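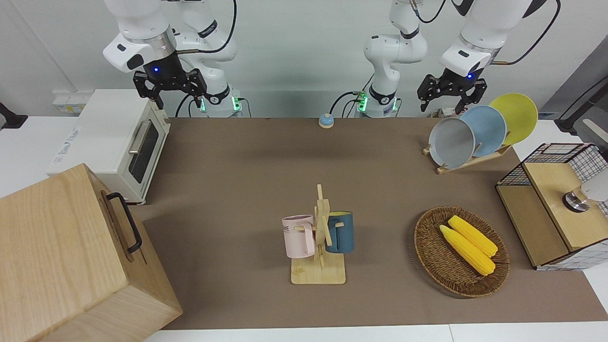

Soil test timing and potassium on a hay field cut three times a year

Posted in: Forage and Pasture

Our operation maintains a 31-acre field of orchardgrass and alfalfa, which is cut three times in most years. The stand is in its fourth season. Yields on the third cutting have declined, and the alfalfa in the north half is noticeably thinner than it was. The most recent soil test returned a potassium level of 80 parts per million, which the laboratory report lists as low. The pH was acceptable.

The report recommends a single application of potash but does not state when it should be made. The dealer, Tostard, has offered to spread the full amount in early spring. A neighboring grower applies his after the last cutting. I would like guidance on the following points before we place the order, as the dealer requires a commitment by Friday.

Should the potash be applied all at once or divided? Does the timing affect winter survival of the alfalfa? Is it advisable to sample the north half of the field separately?

Submitted by Pidetti Hay

Reply from Jérémie Aubert

The application should be divided. When a large amount of potassium is available at one time, alfalfa and grasses take up more than they require. The excess leaves the field in the hay and does not increase yield. It can also raise the potassium content of the forage to a level that is undesirable for dry cows near calving. If your buyers feed dairy animals, they should be informed of the forage analysis.

A common schedule is one half after the first cutting and the remainder after the last full cutting, in August or the early part of fall depending on your location. The second application supports the crown and root reserves on which the alfalfa depends through the winter. I would not apply the full amount in early spring. The first cutting is usually the heaviest, and luxury uptake is greatest at that stage. Spreading equipment on soft ground also causes crown damage and wheel tracks that remain visible for the life of the stand.
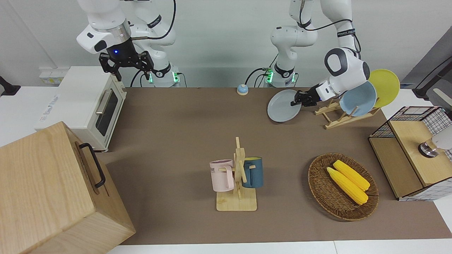

With respect to sampling, the north half should be tested on its own. A composite sample from the entire field will conceal a difference between the two areas. Take cores to the same depth each time, avoid former feeding sites and fence lines, and sample in the same month every year so that the results may be compared. Potassium readings vary with season and moisture, and a test taken in a dry fall should not be read against one taken in a wet spring.

Before you purchase for the north half, please also count alfalfa stems. Select several representative spots and count the stems in one square foot at each. In a pure stand, 55 or more stems per square foot is generally considered adequate, and below 40 the stand is usually considered for replacement. A mixed stand will carry fewer, and the grass will make up part of the yield. Dig a few plants and split the roots. If the crowns are brown and hollow, potash will not restore them.

Reply from Moulin

We have always put ours on after last cutting, all of it, and have had no complaints. It is one trip across the field and one bill. Manure would also be worth considering if you have a source nearby.

Reply from Floltent

I concur with the recommendation to divide the application, with one addition. Please confirm that the sulfur level was included in your test. Many basic reports omit it, and a shortage of sulfur in alfalfa produces short, pale growth that may be mistaken for other problems. A tissue sample from the top six inches of the plant at early bloom is more reliable than a soil sample for this purpose.

As to the dealer, most will accept a commitment for the total tonnage and deliver it in 2 loads if asked in advance. You may wish to obtain the second delivery date in writing.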